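Open day talk, Bromness: speaker notes
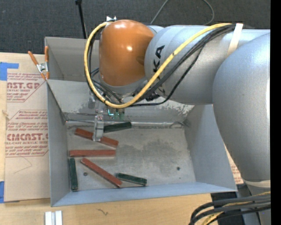
Slide 2. Arm over the bin, red and green blocks.

Start once people are seated. Say who we are: Jollus, Bromness site, open since July.
The job is bin picking. Blocks lie at any angle, and the arm has to find one and grip it.
Point out the gripper finger over the red block.
Log from the Dorna trial: 1,394 picks, 159 missed. Take questions on that now.
Then walk them to the cell. Stay behind the line.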